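# Barkumcombe Summer Placement Program: Review Meeting, October 3, 2021

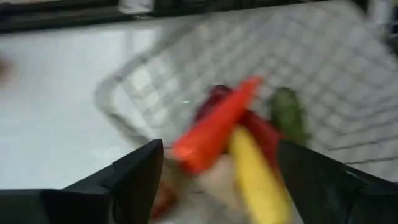 *Brightly colored produce, close up.*

**Present:** Yvette Charbonneau (chair), Benedikt Gisler (placements), Hyun-seo Sun (records and minutes), Tyson Cormier (school liaison)

**Apologies:** Bahman Heydari (written report supplied, see item 4)

## 1. Minutes of the previous meeting

Accepted with one correction. Under "Host agreements," the phrase "the student shall" is replaced by "the student or guardian shall" in both places where it occurs. HS to reissue the corrected copy to everyone on the distribution list.

## 2. Matters arising

2.1 The transfer of old paper files from the Avton office is complete except for the folder of early award letters, the oldest dated 1928. These are too brittle for the sheet feeder. HS will scan them flat when the machine at the Avton office is free. No deadline set.

2.2 TC has confirmed with the three participating high schools that counselors may submit recommendation forms electronically. Paper forms remain valid through the next cycle and will then be withdrawn.

2.3 The question of whether a student who has already graduated may hold a placement in the summer before college was left open last time. YC read the founding document again and finds that it says "enrolled or admitted." A graduating senior with a college admission letter therefore qualifies. A senior without one does not, unless the letter arrives before the start date. The wording on the application form is to be changed to match.

## 3. Summer placements

3.1 BG reported on the cycle that began in June. Students logged 1032 hours across all hosts, taken from signed timesheets only. Hours reported by e-mail without a signature were excluded and are held in a separate column until the host confirms them.

3.2 Legal and municipal offices again drew the most first-choice requests. Placement there is limited by the background check, which the host runs and the program does not control. Two students started late for this reason. BG proposed that consent forms for the check go out with the offer letter instead of after acceptance. Agreed.

3.3 Jafarzadeh, the surveying firm, has asked whether its two students could return for a shorter winter placement. TC noted that school-year work permits have a lower weekly limit on hours and that the permit in use over the summer does not carry over. The firm would need to countersign a new one. BG to send Jafarzadeh the current permit form and the table of limits by age.

3.4 Exit questionnaires were returned by most students. Recurring points:

- Start dates were given in the offer letter but start times were not.
- Travel reimbursement took longer than stated on the website.
- Students in offices with more than one supervisor were unsure who should sign the timesheet.

The first and third points will be handled by adding two fields to the offer letter (start time; name of signing supervisor). The second is covered under item 5.

## 4. Applications system (report by B. Heydari, read by HS)

4.1 The new form received 346 applications in the last cycle. The count is after duplicates were removed. Duplicates arose mainly where a student saved a draft under a school e-mail address and submitted under a personal one.

4.2 BH recommends matching on name plus date of birth and flagging the pair for a person to look at. He advises against automatic merging – two siblings were nearly combined into one record during testing because the date of birth had been typed incorrectly on one form.

4.3 The essay field accepts pasted text but strips accents from some letters. Several students' names were affected in the printed reader packets. The fault is in the export step and not in the stored record, so no data was lost. BH has a fix in test and asks that no packets be printed until he confirms it.

4.4 Discussion. YC asked whether names already printed incorrectly on certificates could be traced. HS said the certificate list was produced from the same export and would need to be compared line by line against the stored records. HS to do this and reprint where needed.

## 5. Travel reimbursement

5.1 Current procedure: student submits receipts, host initials them, placements office checks the distance, payment is issued with the monthly run. A claim that misses the cutoff waits for the following month.

5.2 BG proposed a flat weekly transit amount in place of receipts for students using the bus, with receipts kept for all other travel. TC supported this but asked that students commuting from Clollside be treated separately, as that trip requires a transfer between two carriers that do not honor each other's passes.

5.3 Agreed in principle. BG to draft two rates, one for Clollside and one for everywhere else, and circulate them before the next meeting. The present procedure stays in force until the rates are approved.

## 6. Student profiles for the annual booklet

6.1 TC is collecting short profiles of this year's award holders: high school, intended college, field of study, activities and placement host. Length is to be held to one paragraph each. Last year's ran from two lines to a full page and were difficult to lay out.

6.2 Profiles will be sent back to the student for checking before printing. College names are to be written out in full. Intended careers should be included only where the student has supplied one.

6.3 Photo permissions: guardians of students under 18 must sign. Forms from last year may not be reused, as they name that booklet specifically.

## 7. Actions

| Item | Action | Who |
|---|---|---|
| 1 | Reissue corrected minutes | HS |
| 2.1 | Scan early award letters | HS |
| 2.3 | Amend eligibility wording on form | YC |
| 3.2 | Include consent form with offer letter | BG |
| 3.3 | Send permit form and table to Jafarzadeh | BG |
| 3.4 | Add two fields to offer letter | BG |
| 4.3 | Confirm export fix | BH |
| 4.4 | Compare certificate list, reprint as needed | HS |
| 5.3 | Draft and circulate travel rates | BG |
| 6.2 | Send profiles to students for checking | TC |

## 8. Next meeting

To be held at the Avton office, subject to room availability. HS to circulate proposed times. Items for the agenda should reach HS in writing, with any attachments as separate files.

Minutes taken by Hyun-seo Sun.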